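Plotting a naval live-fire hazard area: time zones, datum, and what "activated" means
Boating and Navigation > Charts, Notices and Restricted Waters
Posted 4/29/24 by longsplice

I am planning a passage in early May from Hilbridge to the anchorage on the far side of Masau, single-handed, in a 28-foot sloop. The direct route crosses the north corner of the Masau range. A live-fire exercise has been announced for the same week, and the notice gives a hazard area as a list of corner positions, with a start and an end for each firing period.

I have three problems with it.

First, when I enter the corners in my chartplotter program (Clenum, desktop version), the polygon does not match the permanent danger area printed on my paper chart. The shape is similar, but two of the corners fall inside the printed line and one falls well outside it. I don't know whether the error is mine, the program's, or whether the two areas are supposed to differ.

Second, the firing periods are given as groups of digits followed by the letter Z. I understand this is UTC. One period starts on one date and ends on the next, and when I convert it to local time both ends seem to land on the same day. I would like to confirm that this is possible before I plan around it.

Third, the notice says the area is "activated" during the periods listed. Does that mean the water is closed to me, or only that I am being warned? The printed chart note says something general about firing practice and refers to local notices. The harbor office at Hilbridge told me to "stay clear when the flags are up," which does not help much when the firing ship is offshore and there is no flagpole to look at.

The alternative is to go around the outside, which adds 22 nautical miles and puts my arrival after dark. I would prefer not to do that without a reason. I have a fixed VHF radio, an AIS receiver (no transmitter), and a handheld GPS as backup.

4 replies

halfmodel

Go around. It's only 22 miles. If you don't want to arrive in the dark, leave earlier.

I have been through there plenty of times and never saw a warship. Most of these periods get booked and not used. But you can't know which ones, so go around or call them up on 16 and ask.

ebb_table

The previous reply is right that booked periods are often not used, but that should not be part of your plan. A listed period counts as in use until a cancellation is published or range control tells you otherwise on the radio.

Taking your points in order.

Corners. The permanent area on the chart and the area in the notice are two different things. The printed line is the outer limit of a zone where firing may take place at any time of the year, subject to notice. The notice describes the water needed for one particular exercise. It depends on the weapon, the line of fire and the safety distance. It can be smaller than the printed area, it can overlap it, and it can extend outside it. Two corners inside and one outside is not by itself a sign of a mistake.

That said, check your entry format before you trust the plot. The usual fault is mixing up minutes and seconds with decimal minutes. If a position is published with 30 seconds of latitude and you type it as .30 of a minute, you have moved the corner by two tenths of a nautical mile. With seconds the correct decimal is .50. In Clenum the position format is a global setting, and the entry box accepts either form without complaint as long as the number of digits fits. Set the format to match the notice first, enter the corners, then change it back if you prefer the other display. Changing the format afterward converts the stored positions correctly. Entering them in the wrong format does not.

Also check the order of the corners. The program joins them in the order they are typed. If two are swapped you get a bow-tie shape, which is obvious with four corners and much less obvious with seven or eight. Read the last line of the list too. Some notices repeat the first position at the end to close the figure and some do not. If one side is described as following an arc or the coastline, straight lines between corners will be wrong on that side, and you will have to draw it by hand.

Datum. Look for it in the notice and in the title block of your paper chart. If the notice uses WGS 84 and your chart is an older edition on a local datum, there will be an offset, and the chart should carry a correction for satellite positions. On most charts the shift is in the region of 100 yards or less, so it will not explain a corner that is well outside the line. It is worth fixing, but it is not your problem.

Times. Yes, Z is UTC. If you are west of Greenwich, you subtract hours to get local time, so a period that crosses midnight in UTC can fall entirely within one local evening. Nothing is wrong there. Remember that daylight saving time is in effect in May, so the offset is one hour smaller than in winter. People get this wrong every spring. I write the converted times on the chart in pencil next to the polygon, with the UTC figure in parentheses, and I set a deck clock to UTC so there is a direct check against the notice.

"Activated." The legal position depends on the words used. A restricted or prohibited area has a regulation behind it, and entering during the active period can be an offense. A danger area or warning area outside territorial waters is generally advisory. In that case they have to keep a lookout and hold fire if you are in the way, and you have every right to be there. The practical result is nearly the same. You would be the reason an exercise stops, a patrol boat or helicopter will come over to speak to you, and you would be relying on somebody's radar picking up a small sloop in a seaway. The chart note will name the regulation if there is one. If it names none, look in the coast pilot under the range name.

Radio. The notice should list a working channel for range control. Call on that channel at least 30 minutes before you reach the boundary. Give your vessel name, position, course, speed and intended track, and ask for the status of the area. Keep the call short and write down the answer with the time. Do not take silence as clearance. A VHF antenna at deck level may not reach them at that distance, so use the masthead one if you have it.

Your AIS receiver will not show you a warship that is not transmitting. It is useful for the support vessels, which often do transmit.

On the route: you do not have to choose between straight through and all the way around. Plot the notice area, add a margin of two miles, and see what it adds. I suspect a good part of your extra distance comes from avoiding the whole printed area, much of which will be inactive during your passage. Check that no second notice covers the remaining part.

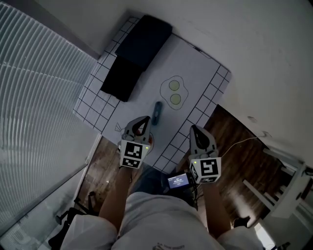

tarred_marline

Good answer, but I would argue with the two-mile margin. The safety distance is already built into the published area, so the water outside the line has been judged clear by the people doing the firing. What the margin has to cover is your own error: leeway, set, a bad waypoint, and how far you would drift if the engine quit and the wind died. With a fair current setting toward the area I would want more than two miles on that side, and less on the other. Work it out from the tidal stream for the hours you will be there – a fixed figure all the way around is just easier to draw.

One correction as well. Cancellations do not always reach the written notices in time. At Masau they are usually broadcast by voice first, after the securité call, and the text follows later or not at all. Listen to at least one full broadcast before you leave Hilbridge. If the boatyard is open, Engebretsen posts the current firing sheet inside the office door. Check the issue number on it, as old sheets tend to stay up.

longsplice (original poster)

Thank you. It was the position format. I had the program set to decimal minutes and the notice is in degrees, minutes and seconds. After I reentered everything, the corner that was well outside came back to just outside the printed line, and the two inside barely moved. I must have made a separate typing error on the bad one, because the format alone would not account for that much.

The chart note does cite a regulation, but as I read it, it applies only to the inner part near the island. The outer part, where my track goes, is marked as a danger area with no regulation given. I will treat both as closed during the listed times.

Using the corrected polygon and a wider margin on the down-current side, the detour is much shorter than going around the whole printed area, and I can arrive in daylight if I leave on the first of the ebb. The remaining firing period that day is an evening one in local time, and I should be clear by then. If I am running late at the north corner I will turn away and take the outside route.

One thing I still have not settled is whether the working channel in the notice is monitored outside the listed periods. I called it from the dock this morning and heard nothing, but the hill behind Hilbridge is in the way, so that proves very little.

ebb_table

It may not be monitored between periods. Try again once you are past the breakwater, and if there is still no reply, call the coast guard on 16, move to the channel they give you, and ask them to relay. They normally have a phone line to range control.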